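# A Box With Compartments for the Cables 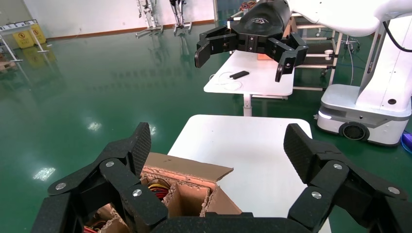 *Posted by the author of the Didby Household Notes | Monday, June 30, 2025 | Filed under: Storage*

The subject of this entry is the storage of cables and loose wire, a matter on which this blog has received more correspondence than on any other since the entry on spare keys in February. Several readers have asked what method is presently in use at Didby. The method is a cardboard box with dividers. It is brown, it has no lid apart from its own flaps, and one of those flaps has a torn edge. The red and yellow wires have been assigned to the left compartment.

Before the present arrangement, all wire in the household was kept in the second drawer of the hall cabinet. The drawer also held batteries, picture hooks, two door handles and the instructions for a boiler that was removed under the previous owners. It could be opened fully only if the contents were first pressed down with the flat of the hand. On one occasion in the winter it could not be opened at all, and the back panel of the cabinet had to be unscrewed to release it. The panel has been replaced, although it no longer sits flush.

Consideration was given to a purchased system. The Gastine catalog offers a set of stacking trays with clear fronts, and these were examined in the shop. They are well made. They are also shallow, and a bundle of any thickness would have to be flattened to fit. The Limus drawer insert was ordered and then returned, as the measurements given on the package did not include the outer lip. The refund was received promptly and the matter is considered closed.

The advantage of a divided carton is the height of its walls. A bundle may be placed in a compartment without being wound tightly, and it can be taken out again with one hand. Tight winding is discouraged in this household. A lamp cord was lost to it, having been wrapped around its own plug for several years until the insulation split near the base.

The following rules have been adopted and are set down here for reference.

- Loose wire is to be gathered into a bundle before it is stored.
- Wire of no known purpose may be kept for 4 months. It is then to be taken to the collection point.
- No cable is to be placed in the box while it is still in regular use.
- Batteries, tape and screws are to be kept elsewhere.
- The flaps are to remain folded back during sorting.

The third rule has caused some discussion. A thin white cable, for example, tends to live on the table. It was put away twice during the first week and taken out again on both occasions before supper. It has now been granted a permanent exemption, on the condition that it be coiled. A loose coil is acceptable.

On the question of tables, a plain white top is recommended for this kind of work. Dark wire is easily found against it, as are the small clippings of insulation that otherwise end up on the floor and, later, in the sole of a slipper. Sorting was formerly carried out on the patterned rug in the front room, and the author does not intend to return to that practice.

A reader in Kárason wrote to ask whether cardboard is a suitable material for long-term use, given that it softens in a damp room. The objection is a fair one. The box is kept on an upper shelf between sorting sessions, away from the outside wall, and its condition will be reviewed in February. Should the bottom begin to sag, a sheet of stiff card cut to size will be laid beneath the dividers. The torn flap will not be repaired. It does not bear any weight, and the roll of brown tape has been missing since the last parcel was sent.

Labels remain under discussion. The present proposal is to write directly on the top edge of each divider in pencil, which permits correction. An earlier proposal involving colored stickers was set aside after the stickers were found to have dried out in their packet.

Correspondence concerning extension cords is acknowledged. These are too bulky for the box and hang at present from a hook behind the pantry door, where the vacuum cleaner hose also hangs. A separate entry on the hook will follow.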